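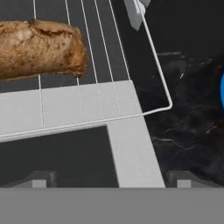 Getting a Vacation Rental Kitchen Ready for Guests (and Keeping It That Way)

Posted July 1, 2019

We have let out our little lake cottage in Groltby for a good many summers now, and if there is one room that decides what people write in their reviews, it's the kitchen. Folks will forgive a lumpy armchair. They will not forgive a drawer with one dull knife and a can opener that doesn't open cans! So I've gathered up the things I do between bookings and before the season starts, in no special order, and you're welcome to borrow whatever suits your place.

Start with the drawers

Pull every drawer all the way out and tip it over the sink. I mean every one, even the one with the takeout menus. Crumbs collect in the back corners where a cloth never gets to, and in a house near the water that means ants by the weekend. Wipe with warm water and a squirt of dish soap, let the drawer dry in the sun on the porch if you have one, and then put back only what a family on vacation would use. In my case that meant saying goodbye to a melon baller, an egg slicer and a very large number of corn holders.

Two good knives beat a whole block of tired ones. I keep a chef's knife and a small paring knife, and I sharpen both myself before the first guests arrive. Leave them in a sheath or on a magnetic strip up high, out of reach of little ones.

The refrigerator smell

Every rental that sits closed up gets it. When we shut the cottage down in January I unplug the refrigerator, wash the inside with two tablespoons of baking soda stirred into a quart of warm water, and prop the door open with a rolled dish towel. Don't forget the drip pan underneath, if yours slides out, and the folds of the door gasket (an old toothbrush is perfect for that). If the smell has already settled in, crumple up some newspaper, put a bowl of dry coffee grounds on the middle shelf, close the door and leave it for a couple of days with the power on.

Ovens and racks

Guests love to roast things on vacation and they hardly ever wash the racks, bless them. My neighbor Bhupendra Shukla, who looks after the Malhotra place up the hill, taught me to lay the racks in the bathtub on an old beach towel, cover them with the hottest water the tap will give, and add half a cup of powdered dishwasher detergent. Leave them overnight. In the morning nearly everything comes off with a sponge, and the towel keeps the tub from getting scratched. Rinse well and dry them before they go back in. One caution — if your racks have a coating on them, check the manual first and stick to plain dish soap.

For the oven itself I make a paste of baking soda and water, spread it on the floor and walls (keep it off the heating elements), and go to bed. Wipe it out the next day and spritz what's left with white vinegar.

What to leave in the pantry

Salt, pepper, a small bottle of oil, sugar, coffee filters, tea bags, foil. I used to leave flour and rice as well, but half-used bags bring in moths, and I spent a whole season fighting them. Anything you do leave should live in a glass jar with a tight lid and a bit of masking tape on it with the month you filled it.

Cutting boards and wooden spoons

Rub boards with coarse salt and half a lemon, rinse, and stand them on edge to dry. Once they're bone dry, give them a coat of food-grade mineral oil. Please don't use olive oil, it goes sticky and then rancid, and the whole drawer will smell of it.

Limescale in the kettle

Our water up here is very hard. Fill the kettle halfway with equal parts white vinegar and water, bring it to a boil, and let it sit for up to 60 minutes with the power off. Pour it out and boil fresh water in it twice before anyone makes tea. The same mix, cold, on a rag wrapped around the faucet will loosen that chalky ring too.

The note on the counter

I leave one sheet of paper, in large type, with how to light the burners, which day the trash goes out, where the fuse box is, and where to find more dish towels. I had 4 pages once, in a binder, and it never got opened except by a toddler with a crayon. Put the note in a plastic sleeve so it can be wiped down.

Last thing before you lock up

Run the garbage disposal with a few ice cubes and a lemon peel, wring out the sponge and throw it away (a new one costs next to nothing), and count out fresh dish towels for the next family. I fold mine over the oven handle, one blue and one white, and put a spare stack under the sink beside the dish soap.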